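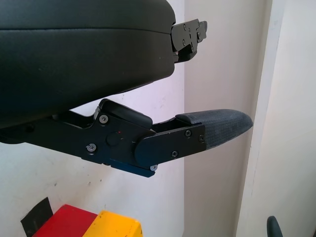
Raltex publishes code of practice for the inspection and replacement of gripper contact surfaces

DEDSIDE, 23/12/2024 – Raltex today published a code of practice covering the inspection, recording and replacement of contact surfaces on robot grippers used in handling cells, test benches and training areas. The document, titled "Contact Surfaces on Two-Finger Grippers: Inspection, Records and Return to Service," applies to grippers with padded, rubber-faced or textured fingers. It may be downloaded without charge and used by any operator, integrator or maintenance contractor.

The code sets minimum practice. It does not replace the risk assessment for a robot cell, the instructions supplied by the gripper manufacturer, or any legal duty on the employer. Where the manufacturer's instructions are stricter, the manufacturer's instructions apply.

Background

Most site procedures treat the gripper as part of the arm. It is checked when the arm is checked, usually at a fixed service interval, and the pads are changed when an operator reports dropped parts. Raltex reviewed maintenance records supplied by operators between July and the end of the drafting period. The review covered 352 service entries. Many recorded a pad change with no reason given and no note of which finger was affected. In a large share of the entries, fasteners were not mentioned at all.

"The records told us a pad had been replaced. They did not tell us what the old one looked like, what the screws were tightened to, or whether anyone tested the grip before the cell went back to work," said Judit Vass, who led the drafting group at Raltex. "A technician coming to that cell six months later has nothing to compare against. The first half of the code is about fixing that."

Scope

The code covers electrically driven two-finger grippers mounted on fixed or mobile arms. It deals with the following parts: finger pads and fingertips; covers and cushioning fitted over a finger; finger housings and the screws that hold them; brackets attached to a finger; and status lights located on the gripper body or finger.

Vacuum cups, magnetic grippers, needle grippers and tool changers are outside the scope. Grippers that handle food with direct contact are also excluded and will be considered separately.

Main requirements

Clause 4 requires each finger to have its own identity in the maintenance record. Fingers are to be marked A and B at installation, on a surface that does not touch the workpiece, and the marks are to be repeated in the cell drawing. Where the two fingers are of different build, the record must state which build is fitted on which side. Swapping fingers from side to side is treated as a replacement and must be recorded as one.

Clause 5 divides inspection into two levels. Level 1 is a visual check by the operator at the start of each shift, with the arm stopped and the gripper open. The operator looks for tears, lifted edges, glazing, embedded chips and loss of texture on the gripping face. Level 2 is a hands-on check by a trained technician, with drive power isolated and stored energy released. It includes pad hardness, play at the finger joint, screw torque and the condition of brackets and covers. Level 2 is due every 300 hours of gripper operation or every 12 weeks, whichever comes first.

Clause 6 deals with fasteners. Every screw on a finger housing or bracket is to appear on a fastener map, with its size, torque value and thread treatment. Screws that hold a pad plate are to be witness-marked with paint after tightening. A screw found loose at a Level 2 check must be removed, cleaned and refitted with new thread treatment. Retightening in place is not accepted, except as a temporary measure until the end of the shift, and only where the finger carries no load above head height.

Clause 7 covers wear limits. For textured pads, the limit is reached when the pattern can no longer be seen over any area wider than 2 mm on the gripping face. For smooth cushioned covers, the limit is any split that passes through the outer layer, or any seam that opens under light finger pressure. Users may set tighter limits for fragile or high-value parts. They may not set looser ones without a written test report.

Clause 8 applies to status lights. The meaning of each color and flash pattern must be posted at the cell and must match the gripper manual. The code states that a status light alone is never to be taken as proof that the gripper is isolated. Isolation is proved by lockout and an attempted restart, as in the site's normal procedure.

Clause 9 sets out the return-to-service test. After any pad, cover, screw or bracket has been changed, the gripper must complete a grip and hold test with a reference block of known mass and surface finish. The block is held at the working force, moved through the fastest programmed path at reduced speed and then at full speed, and checked for slip. Reference blocks are to be kept for this purpose only and replaced when their edges are worn or damaged.

Work area around the gripper

Annex A gives guidance on the space in which the gripper works. Loose objects, offcuts and test pieces are to be kept inside a marked zone. Walls and panels within reach of the arm are to be inspected for contact marks at each Level 2 check, and new marks are to be dated in the record. Marks of unknown age are recorded as a baseline on the first visit. A new mark without a matching entry in the event log is to be treated as an unreported contact, and the arm is to be checked for position error before further use.

Trial use

A draft of the code was applied at the Yao handling facility and at two contract packing sites operated by Fotent. The sites used the draft with their existing staff and existing maintenance software. Record sheets were filled in on paper for the first part of the trial and then entered into the software as a custom form.

Several changes were made after the trial. The operator check was shortened, and the pad hardness test was moved from Level 1 to Level 2. The fastener map, first drafted as a table, became a drawing with numbered positions, as technicians found the table slow to use at the machine. The rule on swapping fingers was added at the request of the Fotent sites.

"Our people already checked the grippers. What they lacked was a common limit for when a pad is finished, and that led to arguments between shifts," said Narendra Gautam, maintenance manager at the Yao facility. "With the code we still have some judgment calls, mainly on cushioned covers, where a surface scuff and an early split can look alike. I would like to see reference photographs in the next edition."

Raltex has confirmed that reference photographs of pad and cover wear are being collected for a second edition. Operators wishing to contribute should supply the pad material, hours in service and workpiece type with each photograph.

Training and records

The code requires that Level 2 checks be carried out by a person who has completed instruction on the specific gripper model. It does not call for an outside certificate. The employer must keep a list of trained persons and review it once a year. Inspection records are to be kept for the life of the gripper and must move with it if the gripper is transferred to another cell or sold.

Annex B contains blank forms for the Level 1 check, the Level 2 check, the fastener map and the return-to-service test. The forms may be copied and changed, provided that no required field is removed.

Adoption

Raltex will apply the code to all its own service contracts from the date of publication. Existing customers will receive a fastener map for each installed gripper at their next planned visit. Sites that maintain their own equipment are advised to begin with Clauses 4 and 6, which need no new tools beyond a calibrated torque driver and a paint marker.

Comments on the first edition will be accepted until the end of July. They should quote the clause number, state the proposed wording and give the technical reason for the change. Comments without proposed wording will be read but may not receive a reply.

About Raltex

Raltex installs and maintains robot handling equipment for packing, assembly and laboratory customers. The company's service and training operations are based in Dedside.

Press and technical inquiries: Raltex Standards Office, Dedside. Please mark technical questions for the attention of Judit Vass.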